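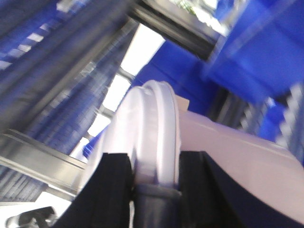 White container in the gripper, blue bins and shelving behind. View from the wrist camera.

Four of us from the Mellor warehouse drove over to Trultgate on Friday for the open day at their automation hall in Woridton. The invitation had come to Natalie Mapplebeck in September, and she passed it on to anyone on the picking side who wanted to go. Doors opened at 9, and by the time we had parked and signed in the first group had already gone through, so we joined the second.

The hall used to be a parts depot. Trultgate has kept most of the shelving in place and built the test area into the aisles. Our guide was Kelly Ackroyd, who runs the handling team. She told us the site holds 1,593 product lines for testing, mostly household and cleaning goods, and that new ones get added when a customer sends in something the arms have trouble with.

The first stop was the picking demonstration. An arm on a wheeled base takes items out of bins and off shelves and sets them down at a packing station. Each arm has a small camera at the wrist, and the picture from it goes up on a screen beside the aisle. The view swings a lot when the arm turns. Lionel Lightfoot from our night shift said he had to look away from it after a while and watch the arm itself.

White plastic containers get a lot of attention from the team, according to Kelly. Smooth plastic gives the fingers less to hold on to, and glare from overhead lights can hide the edges of a white item from the camera. A ridged cap or rim gives the software something to find. She said they spent most of the spring on grip positions for containers, and that the setting they use now was the 12th version.

We asked about speed. The figure for the demonstration arm is 700 picks over a full shift, with one person looking after it and clearing any stops. That is well under what our better pickers do, and Kelly did not argue with that. Trultgate is selling it for nights and for the slow end of the catalog, where a person spends more time walking than picking.

The second stop was the control room, which is a small office with a window onto the hall. Dennis Tindall showed us how a failed pick gets logged. The operator can play back the wrist view, mark where the grip went wrong and send it to the team. The scheduling side runs on a package called Omex, and he went through the screens faster than most of us could follow. There is a handout, and I have put a copy in the break room.

Lunch was sandwiches in the canteen. Afterward there was a question session with Maureen Fothergill, who handles sales. Prices were not given out to the whole group, but she will send Natalie a quote for a single arm on a trial lease. The lease runs 7 months and includes training for two operators. Flooring was the other thing that came up. The base needs a level surface, and the joint in our aisle by the loading dock would have to be filled first.

Points to follow up from our side:

Width of the two older aisles. The base has to turn in them.
Whether our blue totes can be used as they are or need new labels.
Who would cover the arm on nights.
Noise. It was quieter than I expected, but the hall had only one arm running.

We left a little after 2 and were back before the shift change. Trultgate plans another open day in the spring, and Natalie has the contact details if anyone else wants to go.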